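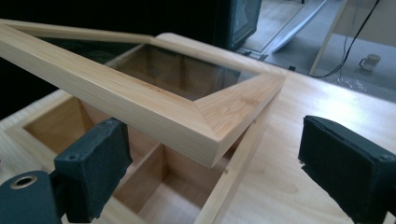 Latis Guest Stays: room and booking records

Version 2, released March 10, 2026
Maintained by Zorica Leka. Questions about the rates file go to Kwame Asante.

What this is

A set of tables covering the rooms, rates and stays at three small hotels run by Latis: the Vida, the Ko and Raletgate House. We put it together so the front desk software could be tested against real patterns of arrivals and cancellations. Other people asked for copies, so it now has its own folder and this file.

There are 155 rooms in the rooms table. Of those, 41 are at Raletgate House and the rest are split between the Vida and the Ko. The Raletgate rooms were added in this version. If your code assumes two properties, it will need changing.

Files

rooms.csv
One row per room. Columns: room_id, property, floor, bed_type, sleeps, view, step_free, connecting_to, last_refurb_year.

rates.csv
One row per room type per night. Columns: property, room_type, night, rate_cents, min_stay, breakfast_included.

stays.csv
One row per booking. Columns: stay_id, room_id, booked_on, arrive, depart, adults, children, channel, status.

closures.csv
Dates when a room was out of service, with a short reason code. The codes are listed in codes.txt.

Notes on the columns

view is what the hotel sells the room as. "Harbour" at the Vida includes side rooms where you have to stand near the window to see the water. "Garden" at Raletgate House means either the front lawn or the rear courtyard. We have left the labels as the hotels use them.

step_free is yes only if a guest can get from the street door to the bed without a step. A room with a lift but a raised bathroom is still marked yes. There is a separate note in codes.txt for the bathrooms.

connecting_to holds the room_id of the neighbouring room if there is a connecting door. It should match in both directions. At the Ko it doesn't always, and we know about that.

rate_cents is in Canadian cents and leaves out tax. The highest nightly rate in the file is 26900, or $269, for the corner suite at the Vida.

channel is one of direct, phone, agent, walkin or group. Before the Ko changed its booking system, phone bookings were entered as direct. They can't be separated now.

status is kept, cancelled, noshow or moved. "Moved" means the guest changed dates and has a second row under a new stay_id. Count only kept rows if you want occupancy.

Dates are year-month-day, local time. A stay that arrives on the 4th and departs on the 5th is one night.

What was taken out

Guest names, emails, phone numbers, addresses, payment details and free text requests were removed before the tables left the hotels. stay_id is a fresh number and doesn't match anything on a guest's receipt. Group bookings for weddings were merged into one row per room, with no organizer listed. Staff stays were dropped.

Known problems

November has gaps at Raletgate House. The top floor was closed for painting and some of the rooms were never entered in closures.csv, so they look empty and available when they weren't. Leave that month out if you are working on occupancy.

The children column is blank for most agent bookings. Blank does not mean zero.

A few Vida rooms were renumbered. The old numbers appear in stays.csv with an "x" on the end, and there is a lookup in codes.txt.

breakfast_included is wrong for Ko rates with a minimum stay of three nights or more. Kwame is fixing this.

Using it

The files are plain CSV in UTF-8 with a header row. They open in any spreadsheet program, although some will turn room numbers into figures and strip the leading zero. Import room_id as text.

You may use the tables for testing, teaching and research. Please don't republish the rates as current prices or try to work out who stayed where. If you find a mistake, send Zorica the file name and row, along with what you think it should say.

Changes since version 1

Raletgate House added to all files.
closures.csv split out from rooms.csv.
"Ocean" view renamed to "harbour" at the Vida.
Duplicate walk-ins removed from stays.csv.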